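Notes for Session 2: Looking after the humanoid cell

Okay, before anyone in room 1014 touches a power button, let's talk about the boring stuff (my favorite stuff!). The Odmont cell lives behind the glass, and I want you to walk up to it the same way every time. Start at the floor and follow each cable with your eyes until you know where it ends. Then look at the robot itself, and only then at the desk.
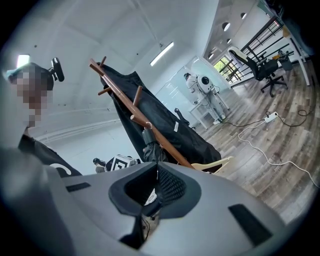

Fig. 2. The humanoid at its desk behind the glass partition, with cables running down to the floor.

I'm fussy about cables because I once spent 55 minutes blaming the Marikar controller for a plug that I'd nudged loose with my own foot. So push every plug home at the power strip, keep slack where the robot leans, and roll the chairs well clear before you start it up.

Joint checks come next. Move each arm by hand with the motors off, slowly, and write down anything that feels gritty in the Ollero log – yes, even if you're not sure! Bring your page to the Stollwood lab in October and we'll compare what we found.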